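Ciltow (comics)

Ciltow is a comic book superhero published by Kirkegaard Comics, created by the writer and artist Solange Lefèvre. The character can sense and move salt, a power that has been mocked for most of the title's run and defended, sometimes with more heat than evidence, by a small group of readers.
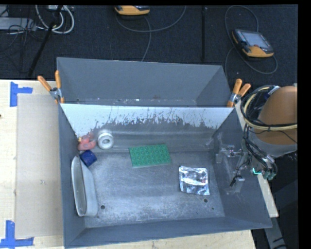 Lefèvre has given at least two accounts of where the idea came from. In the introduction to the first collected edition she says it grew out of a childhood in the port town of Ustby. In a later convention talk she said the character was written over a weekend to fill a gap in the schedule. The two stories are hard to square, and the publisher's own timeline supports neither.

Powers and abilities

Ciltow can draw salt out of seawater, soil and, in a few disputed issues, living bodies. Early stories limit the range of this power to 100 feet. The limit is dropped without comment in issue 8, when Ciltow raises a wall across the whole of Herham harbor, and it returns two issues later. Fans have offered several explanations, including a theory that the harbor amplifies the power. Nothing on the page backs this up, and a scripting mistake seems more likely.

The character is also described as unusually strong. This claim rests mostly on cover captions. Inside the books Ciltow loses nearly every fistfight, and the one clear show of strength, the lifting of a fishing boat, takes place in what is later revealed to be a dream.

Publication history

The series began as a backup feature and moved to its own title in September of its second year. Kirkegaard called the first solo issue a sellout. The print run, according to a dealer newsletter, was 1,895 copies, of which 1,082 were shipped to stores, so the word should be read with some care – it may only mean that the warehouse stock was pulped.

A relaunch moved the setting inland and gave the hero a new costume and a sidekick, Brine. It is often said that readers hated Brine. The letters pages show a more even split, though letters pages are chosen by editors and prove little.

Reception

Reviews of the original run were mixed. Later critics have called it ahead of its time, usually pointing to the drowned village storyline, which does have some fine page layouts. The claim that it changed how other publishers wrote sea-based heroes is repeated on many fan sites, but none of them names a book that was changed.

Adaptations

An animated pilot is said to have been made and shelved. No footage or script has surfaced, and the only source is an unsigned post on a collectors' board. A radio version in two parts does exist, with Ciltow's home moved from Ustby to Herham for reasons the production notes leave out.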